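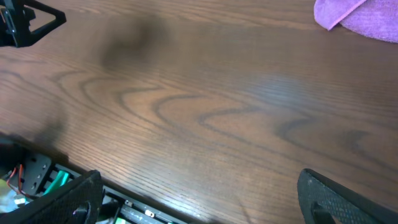

A wooden tabletop and a folded purple cloth, seen from the gripper at Stembridge.

Stunach to buy four table-cleaning arms for Stembridge centre

STEMBRIDGE, August – Stunach has approved the purchase of four robot arms for the table-cleaning program at its Stembridge centre. The budget also covers spare grippers and 1,000 microfibre cloths.

"We have compared the offers during 149 days, and we prefer to pay more for the parts which wear the first," said Tamara Pană, head of purchasing. "The colour of the machine was not a criterion."

The supplier is Predelico. Staff training is planned for the same budget year.

Media contact: Emanuel Lungu, Stunach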